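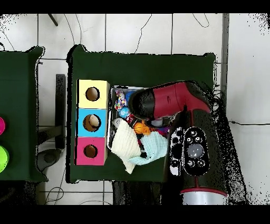 Photo: Kyu-ri Yeon

5/8/26
By Ilango Warrier and Ah-rin Hwang
4 min read

What do people keep in their hallway? Project report, Everyday Design module

We picked storage for our term project after Ah-rin moved into a shared house and found eleven pairs of shoes, two broken umbrellas and a bag of dog toys behind the front door. Everybody has a spot like that! We wanted to know how these spots come about, and whether a few cardboard boxes could make them easier to live with.

Our tutor, Reinhold Ehlers, asked us to start with history, which we both groaned at and then enjoyed far more than we expected. The local archive in Drurholm holds a household inventory from 1817, written out room by room after a miller died. The passage by the door gets its own heading. It lists two coats, a lantern, a basket of cord, one odd boot and "sundry small things of no value". We read that last line out loud several times. It could have been written about Ah-rin's hallway, or about my parents' kitchen drawer.

The survey

We sent a short questionnaire to students and to families in the streets near the college. 178 people answered, and 161 of them filled in every question, so those are the answers we used. We asked what was in the hallway, who had put it there and how long it had been there. We also left a blank space for anything people wanted to add, and that space was easily our favourite part to read. People love talking about their clutter (one reply ran on to a second sheet and included a floor plan).

Shoes came first, as we had guessed. Post came second, mostly unopened. Third was a group we had not planned for at all, which we ended up calling "things on their way somewhere": library books, a cake tin that belongs to an aunt, a parcel to send back, a ball for the park. These were the things people apologised for most, and they were also what made them trip. Several people wrote that they would happily put them away if only they knew where "away" was.

Building and trying things out

With that in mind we made simple open-fronted boxes from thick card, so that you could drop something in with one hand while holding a door. We started with square openings and they were horrible – the corners tore after a few days. Round ones lasted much better, and they look friendlier too. Ha-rang Wi from the year above showed us how to cut a clean circle by scoring the card lightly several times before pushing through. We had been sawing at it with a bread knife.

Eight households borrowed a set for the whole trial. We gave them no rules about what went where and asked them to keep a diary. Some labelled their boxes on the first evening. One family gave a box to each child, had an argument about who got which, and swapped them round. Another household filled theirs with post and never touched it again, so we have learnt that a box can hide a problem very nicely.

The best result came from a house on Dovhaniuk Road, where the diary says "leaving" on one box and "staying" on another. Anything in the first had to be out of the house by the weekend. They kept it going right through to the end and have asked to hang on to the set. We were so pleased!

What went less well

Card and wet umbrellas do not mix. We tried a coating called Dratell, which kept the water out but smelt strong for days, and two households sent their boxes back over it. Height was the other trouble. A tall stack was handy for adults and hopeless for small children, and it wobbled if there was nothing heavy in the lowest box. A wider base would help, or a strap to the wall.

We should also have asked about pets. Dog leads, chewed toys and bags of treats turned up all through the diaries and our questionnaire had no line for them.

Next steps

In September we hope to run the trial again with families in Irkska housing, where the hallways are much narrower and some flats have none at all. Ah-rin is drawing a flat version that folds against the wall, and I am rewriting the questionnaire, this time with a line for the dog.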